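The Orphans' Table

The swap table reopens on Thu 7 July, and once again I have been asked to write something encouraging about it. I shall do my best. Those of you who came in May will remember that we took in far more than we gave away, and that I drove home with a fondue set I had not owned at breakfast.

For newcomers, it works like this. You bring a thing. You put the thing on the table. Somebody else takes the thing, and you go home lighter, at least in theory. There is no money, no ticket and no system of points, although Volkan Kozan did propose one last winter, with a chart. We at the Karabulut building have kept it simple, mainly by losing the chart.

What gets left at the end of each session is known in the trade as the orphans. They go back on the shelves and come out again next time, and after a few rounds you do start to develop feelings about them. The turquoise vase, for instance. Wide at the bottom, thin at the neck, room for perhaps one stem if the stem has been dieting.

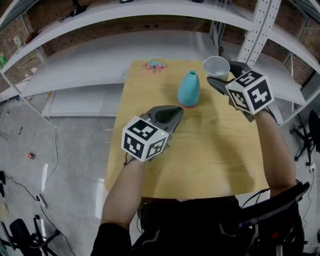 I have tried to talk that vase into several homes. My sister said it would suit a person with a hallway. Volkan said it was a good shape and then put it down again, and people have been saying it was a good shape and putting it down again ever since. If you have a hallway, or know someone who does, come early and be firm with yourself.

Small toys are another matter. We get pink ones, blue ones, ones that are a bit of each, and they tend to arrive at the bottom of a carrier bag under something respectable. Children spot them at once. Adults pick them up, try to work out which way up they go, and set them down facing the wrong way. We would ask that toys come with all their parts, or with a note saying which parts have gone to a better place. The Lesell family brought a farm set in spring with no animals in it. It was taken within the hour by a man who said he preferred the buildings.

Now to cups, on which I have received letters. Well, a letter. It came from a member who feels that a paper cup is not a household object and should never be put out on the swap table, where it might be mistaken for an offering. I sympathise. At the last session a woman spent some time asking me whether a cup was available, and I could not tell her, having no idea whether it had been donated or merely put down. From now on, if you are drinking out of it, hold on to it. If you have finished with it, the bin is by the door. The same goes for water bottles, which breed.

Plastic bottles with screw caps are welcome if they are clean and the cap belongs to the bottle. Brustel flasks go quickly. Grokotari lunch tins go even faster, and there was very nearly an incident over the last one, conducted entirely in polite voices. 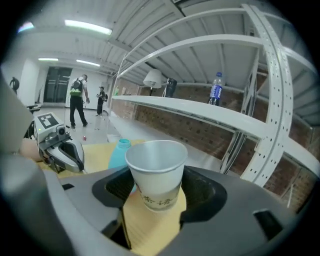 What we can take

Crockery, vases, bowls, toys, lamps that light up, books in moderation. I say moderation because we were given 297 of them in one go, nearly all about sailing, and we are a long way from the sea. Up to 20 items per household, please, and nothing you need two people to lift.

Lamps do well as long as the shade comes too. Drum shades especially. I can't explain it, but people will cross a room for a drum shade. They will not cross a room for a bare stem with a bulb in it, and we have the bare stems to prove it.

Bowls should be white or have some other reason for living. I'm told this is snobbish. I have also washed a great many brown bowls.

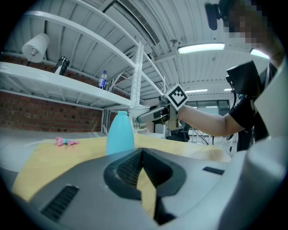 What we can't take

Mattresses, paint, anything that ticks. Part-used candles, unless they are really quite good candles. Tablecloths we have enough of, thank you, and they all seem to have been bought for somebody else's table — please don't send more, however cheerful the colour.

Doors open at 5. Drop-offs go straight on the table if there is room and on the lower shelf if there isn't. Please leave the upper shelf alone, as things that go up there are forgotten until Christmas. Bring your own bag, because the ones we keep have handles of very uneven character.

Offers of help with the washing-up to the usual address. The fondue set will be coming back with me.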